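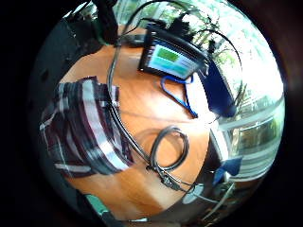
The table in the back room, with the striped sleeve and all that cable.

October 30, 2025

The kettle has just clicked off and I have my feet up on the other chair, so I am going to write this properly for once instead of scribbling three lines and falling asleep over them. It has been cords all day long. I dreamed up this job for myself in July, when I opened the bottom drawer to look for a birthday candle and found a knot the size of a cabbage, and I have been walking past that drawer ever since with my eyes on the ceiling.

Benvinda Peixoto came over after lunch with a bag of pears and said we should simply do it, the two of us, and be finished by dark. I love her for that sort of thing. She has been saying "we should simply do it" to me for 16 years, and it got us through the garage, my mother's china and that awful week with the wallpaper, so I put the coffee on and cleared the fruit bowl and the mail off the big table and we began.

I do love that table. It came from Teixeira, the secondhand place that used to be down by the old bakery, and I paid 200 dollars for it, which felt like a fortune at the time (I ate soup for a month!). The wood goes such a warm orange when the light lands on it, and it shines so much that every crumb and fingerprint shows, and I don't mind one bit. My brother wanted me to sand it down and paint it gray. I am still a little cross with him about that.

Well, the cords. The long black one was the worst by a mile. It went over and under everything else and back through its own loops, and each time I thought I had hold of the end it was only another bend in the middle. Benvinda's way is to pull gently and talk to it. Mine is to mutter. Between the two of us we got it up onto the table, and I made a nice round coil of one part and laid it flat on the wood and was so pleased with myself that I went to get a pear, and then there was still all the rest of it hanging about in big loops like a clothesline in the wind. You can see the coil in the picture, I'm glad to say. I would like some credit for that coil.

The little screen was up at the far side the whole while, glowing away in its pale blue, with that bright blue lanyard dangling off it. I should move the lanyard. I keep thinking I'll hang it on the hook by the door, where the Peltus umbrella lives, and then I walk right past with my hands full of something else. It is such a cheerful color, though, and against the orange wood it looked almost like a ribbon somebody had left on a present.

We stopped at the halfway point for coffee, and Benvinda told me the whole story of her niece's move to the new apartment, with the sofa that would not go around the landing and the two cousins who stopped speaking over it. The sofa went back down again and is now living at her sister's. I laughed until I had to put my cup down. Then I told her about the letter from Nullska, the storage people, who want to put my unit up by 14 dollars a month, and she was indignant on my behalf in just the way a person needs. She thinks I should give the unit up altogether. There is only the cot in there, and the Christmas boxes, and Dad's fishing things, and I suppose the fishing things are really the trouble. I said I'd think about it after New Year's. The unit number is 534 – I am writing it here because I forget it every single time and have to call them from the parking lot.

After coffee I found an old shoebox from Amow and lined it with a dish towel, and that is going to be for the short cords. The long ones will get a twist of garden tie each and go in the basket on the shelf. I want labels, too, little paper flags with the name of whatever the cord belongs to, but Benvinda says I will spend a whole evening on the lettering and never get to the cords, and she has seen me with the spice jars, so she has a right to her opinion. I have put masking tape on the shopping list anyhow.

We did not finish by dark. She had to get home to let the dog out, and I sent her off with half a loaf and the soup in the blue-lidded tub, which I will need back. There is still plenty to sort tomorrow, and the drawer itself wants wiping out and some fresh paper laid in the bottom, maybe the leftover piece with the lemons on it.

It was a good day, and I don't think I sat and talked that long with anyone all summer. My tea is ready and smells of oranges. I must remember to call about the storage before noon, and to eat the soft pear first.

Last updated: the same evening, to fix my spelling

This site uses cookies to remember your visit. By continuing to read you agree to their use. Accept | Learn more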